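4.2 Written questions and the timing of government replies

The second part of the analysis concerns written questions put to ministers by members of the Clutano assembly. Under the standing orders in force during the period studied, a member may table a written question at any point in a sitting month, and the minister responsible has 17 working days to reply. The period can be extended once, by notice to the Speaker. Replies are printed in the assembly record together with the original question, which makes it possible to measure the delay for each item without recourse to departmental files.

We drew a sample of 500 questions on policing, border control and emergency powers. Questions withdrawn before a reply was due were left out, as were those transferred between departments more than once. Each question was coded by the party of the member, by whether that party held a place in government, and by the type of request: a figure, a document, or a statement of policy. Two coders worked separately on the full sample. Where they disagreed, the item was discussed and a single code agreed before any delay was calculated.

The record does not show when a reply reached the member, only when it was laid before the assembly. In most cases the gap should be short, but we cannot test this. Delays reported in this section therefore run from tabling to laying.

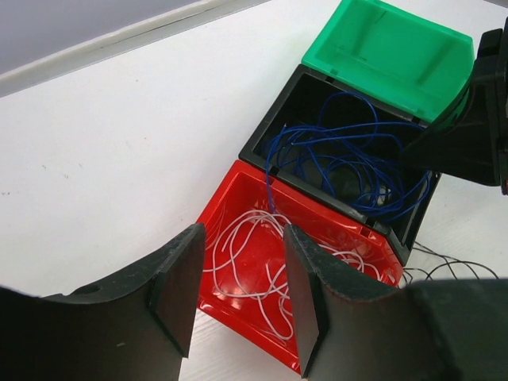
Figure 8

Requests for a statement of policy were answered sooner than requests for figures, and this held for members of government and opposition parties alike. The difference between the two groups of members appears mainly in requests for documents. Opposition members waited longer for these, and their questions were more often the subject of an extension notice. The pattern is strongest for the Benico ministry, which handled border control throughout the period, and weakest for questions on emergency powers.

One possible reading is that ministers delay replies which may be used against them in debate. The data do not settle the matter. Opposition members also ask for longer runs of documents, often covering several agencies, and such requests take more staff time. When the comparison is limited to questions naming a single agency, the difference narrows but does not close.

A further complication arises from the Hao and Ultach districts, whose members sat with the government on budget votes and against it on policing bills. They are coded here as opposition. Coding them as government members leaves the order of the three request types unchanged and slightly widens the difference for documents. Both versions are given in the appendix.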